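Home / Work with us / Current vacancies

Housekeeping assistant (part-time), Sarska House 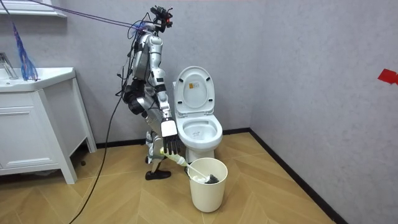
Posted by the Wisetti recruitment team in Vacancies
Reading time: 2 minutes

Wisetti runs short-stay lodgings for families who have a relative in hospital. Sarska House is our largest site, with 28 en-suite rooms over three floors, a shared kitchen on each floor and a laundry in the basement. We are looking for a housekeeping assistant to join the morning team from August.

Hours and pay

The post is 20 hours a week, worked over five mornings, 8.30am to 12.30pm. You will work alternate weekends, with days off in the week to make up for them. Pay is monthly and the hourly rate is given in the application pack. Holiday is 28 days a year including bank holidays, pro rata for part-time staff. The contract is permanent after a probation period of two months.

What the job involves

Most of the morning is spent on rooms. When a family leaves, the room is stripped, cleaned and made up again before 1pm. Rooms where people are staying on are done every third day, or sooner if they ask. You will be given a floor list when you arrive and you tick off each room as it is finished.

Other duties:
Cleaning bathrooms, including toilets, showers and floors
Changing beds and taking linen down to the laundry
Wiping down the shared kitchens and emptying bins
Restocking soap, toilet paper and tea trays
Reporting faults such as dripping taps or blown bulbs
Helping with the linen delivery on Friday mornings

Guests are often tired and worried. Some will want to talk and some will want to be left alone. We ask staff to be polite, to knock and wait, and not to discuss one family's situation with another.

What we are looking for

You do not need to have done this work before. You should be able to follow a written list, work on your own for part of the morning and be on time. The work is physical. You will be on your feet for most of the shift and will use the stairs when the lift is busy.

Experience in a hotel, care home or school is useful. So is a second language.

Training

New starters shadow another member of the team for the first two weeks. This covers safe use of cleaning products, handling soiled linen, fire procedure and our guest privacy rules. Training is paid at the normal rate. Uniform and gloves are supplied, but please bring your own flat, closed shoes.

Getting here

Sarska House is on Orakzai Road, about 2 minutes on foot from the Rular Street stop. The 119 bus stops there from 6am. There is a locked bike store at the back. We have no staff parking.

How to apply

Ask for an application pack at reception or download it from the vacancies page. The form is four pages long. CVs are welcome but we cannot accept one in place of the form. If you would like the pack in large print, or would like to apply by telephone, please tell reception.

Interviews will be held at Sarska House and will include a short walk round one of the floors. We will need two references and a basic criminal record check before you start. Wisetti pays for the check.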